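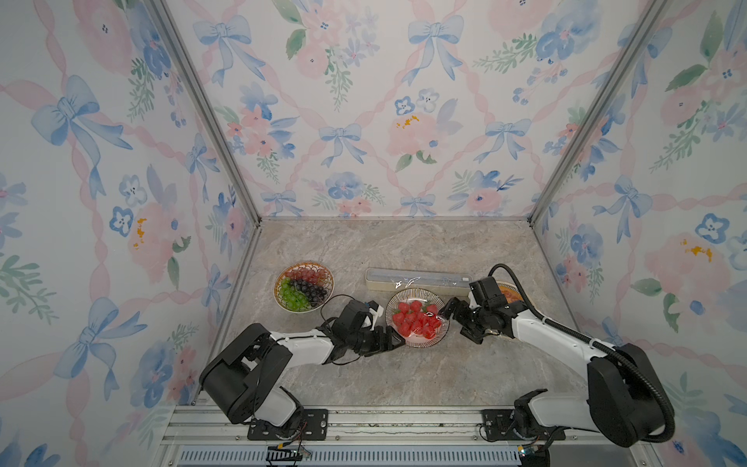 Open Day at the Carmont Institute: Notes on the Food Covering Demonstration

In August I had the pleasure of attending the open day of the Carmont Institute in Nutville, at the invitation of Florence Desjardins, who directs its program in household robotics. I attended in a private capacity. Readers of this blog will know that I spent most of my working life in the supervision of hospital kitchens, and my interest in the subject comes from that side of the counter. I have no training in engineering, and the remarks that follow should be read accordingly.

The institute occupies the former Massawe textile building on the east side of town. According to the welcome address, some 200 visitors had registered. Admission was by time slot, and each group was given a printed sheet with a floor plan and the names of the staff on duty. I had the 10:30 slot, and our group was taken first to the lecture room on the ground floor for a short presentation and then upstairs to the demonstration rooms.

The presentation was given by Dr. Desjardins herself. She explained that the program is in its second year and that its present work is carried out under a project called Ziltimo, which is concerned with the handling of thin and flexible materials in the home. Paper towels, freezer bags, dish cloths and plastic wrap were given as examples. These things are light and cheap, and a person handles them many times a day without much thought. They also change shape whenever they are touched, so that a movement that has been worked out in advance may no longer fit the material by the time it is finished. Dr. Desjardins spoke for perhaps a quarter of an hour and took questions afterward.

The Demonstration Room

Our group was then received on the upper floor by Fabian Auer, who was responsible for the demonstration of plastic wrap. The work takes place in an open-fronted enclosure with two robot arms fixed to a metal rail along the front. The walls of the enclosure are papered with a pattern of roses, bows and pink ribbon, and several visitors remarked on it. I found it agreeable. My late aunt had a very similar paper in her back hallway.

The task was stated simply on a card beside the door: cover the food. The foods laid out over the course of our visit included grapes in several colors, strawberries, watermelon cut into cubes, and pizza. The dishes were of different patterns and sizes. Mr. Auer said that the team changes the arrangement on purpose, and that a dish which stood at the left in one attempt may well stand at the right in the next.

He asked us to stand behind the line marked on the floor and to keep our bags off the side table. We were permitted to take notes. Conversation was allowed as well, although in practice the room became quite silent once the arms began to move.

Beside the enclosure a monitor showed the views of the small cameras carried at the wrists. I spent more time with this monitor than with the arms themselves. From the front of the enclosure one sees two machines leaning over a table, and it is hard to judge what each gripper is about to touch. The wrist view brings the observer down to the level of the dish. One sees the rim, the creases in the wrap, and the fingers very large in the foreground. 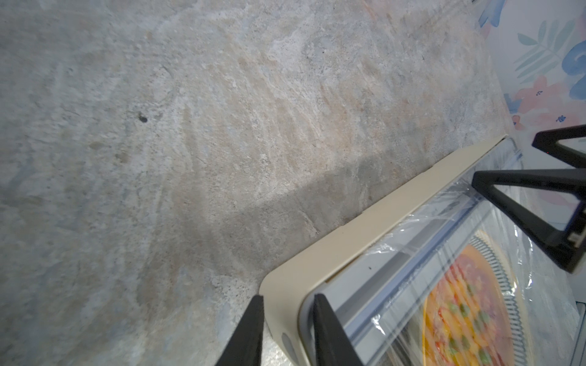

Wrist camera view: grippers at the rim of a covered container.

I should say something here about plastic wrap as kitchen staff know it. A new employee will usually pull too much, let go too early, and end up with a rope instead of a sheet. The remedy we taught was to fix the near edge first, keep a light tension across the dish, and only then press down the far side. I had supposed that a machine would be at its best in the pulling and at its weakest in the pressing. Mr. Auer told me that, in his team's experience, the difficulty begins earlier, with getting hold of a free edge at all. A clear sheet over a pale counter gives a camera very little to work with. He added that reflections are of some help, as the bright lines along the creases often show where the sheet is when nothing else does.

A second difficulty lies in sharing the work between the arms. Each must know, in some manner, where the other is. The space over the dishes is small, and there are moments when the two grippers come very near one another. A gentleman in our group asked whether they ever collide. Mr. Auer replied that they have done so, that the speed is kept low for this reason, and that a person stands by the stop button whenever the arms are powered. I was glad to hear the answer given so plainly.

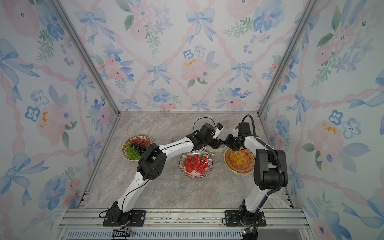 Questions from the Visitors

Some time was set aside for questions, and I record those that seemed to me of general interest.

A schoolteacher wished to know how the arms learn the task. Mr. Auer explained that a member of staff first performs it by guiding the arms from a separate station, and that the movements and the camera views are recorded together. A program is later trained on these recordings. He was careful to state that some of what we saw that morning was guided by a person and some was not, and he told us before each attempt which it would be. I considered this good practice and would recommend it to other institutions that hold public days.

Another visitor asked what becomes of the food. The reply was that it is used for the demonstrations only and is not served. I asked in turn about cleaning, as I would in any kitchen. The grippers are wiped down at the start and end of each session, and the counter as well. Mr. Auer acknowledged that this would not meet the standard of a working kitchen and said that the matter has not yet been part of the project's plan. I hope that it will be taken up. Joints, cables and small gaps are places where food residue collects, and it is easier to design for cleaning at the beginning than to add it later.

A younger visitor asked why the arms do not simply put a lid on the dish. This was well received by everyone, Mr. Auer included. He said that a lid would be the sensible choice in most homes and that the wrap had been chosen because it is difficult.

The Dispenser

For the last part of the visit we were shown the handling of the dispenser, a long gray plastic piece laid along the counter. The sheet must be drawn out from it and held without being crumpled, and the gripper's fingertip is a blunt instrument beside a human thumb. On the monitor I could follow the fine wrinkles spreading outward from the point of contact. We watched 3 attempts. In the first the sheet came away from the gripper and had to be laid straight by hand. The second was stopped by the operator. The third went further than the others, and the dish was covered on the near side, with the far side left open. The group applauded.

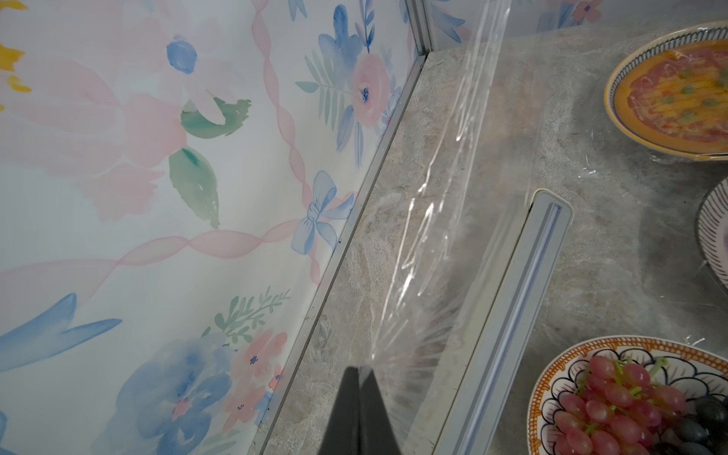 Household Robotics Program — Flexible Materials Team, Carmont Institute, Nutville

The team named here has 7 members, of whom 2 were present in the room during our slot. I am grateful to both for their patience. It cannot be easy to repeat the same explanations from morning until late afternoon while also minding the equipment, and at no point was a visitor hurried.

I left with a somewhat changed view of the subject. I had expected to see a finished device of the kind shown in advertisements and had prepared a number of objections to it. What was presented was work in progress, described as such, and most of my objections had already been considered by the people doing it. On the question of cleaning I remain unsatisfied, and I have written to Dr. Desjardins with a page of suggestions drawn from our old hygiene manual.

For those who may wish to attend next year, the institute is a short walk from the Nutville bus station. The upper floor can be reached by elevator, although the sign for it is easily missed and one must ask at the front desk. The cafeteria closes at 2:00 p.m. Coffee is available after that hour from a machine near the lecture room, which accepts coins only.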